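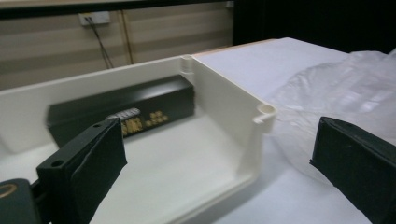
Repair night finds 114 gadgets a home, and one box nobody will claim

24/04/2018

BRUVSTEAD — The town's monthly electronics bench ran out of chairs, solder and biscuits on its latest outing, in that order, as residents turned up with things that had stopped working and, in several cases, things that had never worked at all.

Organisers logged 114 items over the evening at the old Mokodum showroom, up from 30 when the bench first opened its doors last June. Radios led the field. Garage door remotes came second, and there was a doorbell whose owner wanted it made quieter.

The busiest table was the one set aside for enclosures, the plain plastic boxes that home-built electronics live in once their makers get tired of seeing them spread across the kitchen counter. Floarea Vlad, who runs the table, had ordered 200 of the off-white kind, with screw posts moulded into the corners, and went home with far fewer.

"People spend a winter on the circuit and four minutes on the box," Vlad said. "Then they ring me up and ask why the lid won't go on."

The lid, she said, is usually the last thing anyone thinks about. A dark module laid lengthwise against the long wall will sit there quite happily with the top off. Add a battery, a switch and the wire that seemed a sensible length at the time, and the whole affair begins to resemble a suitcase on the last day of a holiday.

Her advice to beginners was to put the biggest piece in first, keep it clear of the corner posts, and leave any contacts facing somewhere a finger or a probe can still reach. She also recommends buying the next size up. Most of her customers nod at this and buy the smaller one, which is a better colour.

Géza Csonka came with a weather logger he has been finishing since he retired. It is now in its third housing. The first was a lunch container, which melted a little when he drilled it, and the second was a very handsome aluminium case that kept the radio signal in as effectively as it kept the rain out.

"The plastic one is ugly, but it talks to the house," Csonka said. He plans to mount it on the back fence, provided his neighbour agrees that it is his fence.

The evening was paid for by Zasari, a local hardware shop, which put up $500 for parts and asked in return only that its sign be hung straight. It was hung straight on the second attempt. The shop also supplied a tray of screws, most of which fit something.

Not everything went home mended. A toaster was declared beyond help early on and spent the rest of the session as a paperweight. Two clock radios swapped owners by mistake and were swapped back in the parking lot. A Vida desk fan was fixed, tested, applauded and dropped.

Among the items left behind was an open enclosure with no name written on it. Vlad is keeping it on a shelf behind the counter and will hand it over to whoever can describe what it was supposed to do. So far two people have tried, and their answers had nothing in common.

The bench opens again next month at the same address. Entry is free, parts are sold at cost, and visitors are asked to bring their own extension cord and to take it home with them afterwards. Nine were left behind this time, all of them orange.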